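Section 4: Setting up your label printer and printing your first sheet

Okay, so you've got the Jadico out of its box and the paper tray clicked in. I wrote this part of the guide after setting up my third one, and I've put the steps in the order I wish I'd had them the first time. Give yourself 20 minutes or so, with a cup of coffee well away from the printer.

Before you start

You'll need the power cord, the gray USB cable (the short one, not the one with the square end), one roll of plain labels and the Wilen software on your computer. If you haven't installed Wilen yet, go back to Section 3 and do that first. I'll wait!

Loading the roll

1. Turn the printer off at the switch on the back.
2. Press both side tabs and lift the lid until it stays up by itself.
3. Drop the roll in with the labels coming off the top, facing you. I get this backward about half the time, and then I get a long strip of nothing.
4. Pull the end of the roll under the clear bar and out the front, maybe an inch past the edge.
5. Slide the green guides in until they just touch the paper. Snug is fine, tight is not.
6. Close the lid. You want two clicks, one on each side.

Caution: the strip just behind the clear bar gets hot when you print. Let it cool for a few minutes before you poke around in there, and never scrape it with a knife or a key. Ask me how I know.

Teaching it your label size

1. Turn the printer back on and wait for the light to go solid green.
2. Hold the feed button down until the light blinks twice, then let go. It'll push out three or four blank labels while it measures the gap between them.
3. In Wilen, open Printer Settings and pick your stock number. The small address labels are 133 and the wide shelf ones are 291. (The number is on the inside of the cardboard core, which is a very silly place for it once the roll is loaded.)
4. Click Save. If you skip this, Wilen goes right back to the old size the next time you open it.

Note: Hourani rolls work too, but they aren't in the list. Choose Custom and type in the width and height yourself. Measure the label only, not the backing paper.

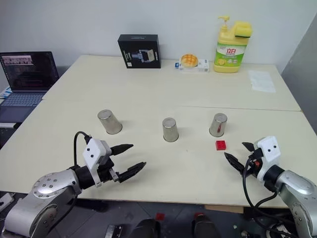 Printing a test sheet

1. Open the file called First Labels and type something short in the top box. I always use my dog's name.
2. Set Darkness to the middle. Going darker looks great for a week and then the print head starts to suffer.
3. Print one label. Just one! I once sent the whole file by mistake and used up nearly 955 labels before I found the cancel button (it's the little X next to the job name).
4. Check the edges. If the words sit too far left, change Offset by one and try again.

If the light turns orange

That's almost always the lid. Open it, push the roll down, and close it again with both hands. If it's still orange, turn the printer off, unplug it, count to ten and start over from the feed button step. Ruairi MacBrayne at the Brarkament repair counter talked me through a blinking orange light in April, and that one was a scrap of label stuck to the roller. A cotton swab with a bit of rubbing alcohol took it right off. Let the roller dry before you load anything.

Once you have one label that looks right, save the file under a new name so you can get back to it. Section 5 covers printing from an address list.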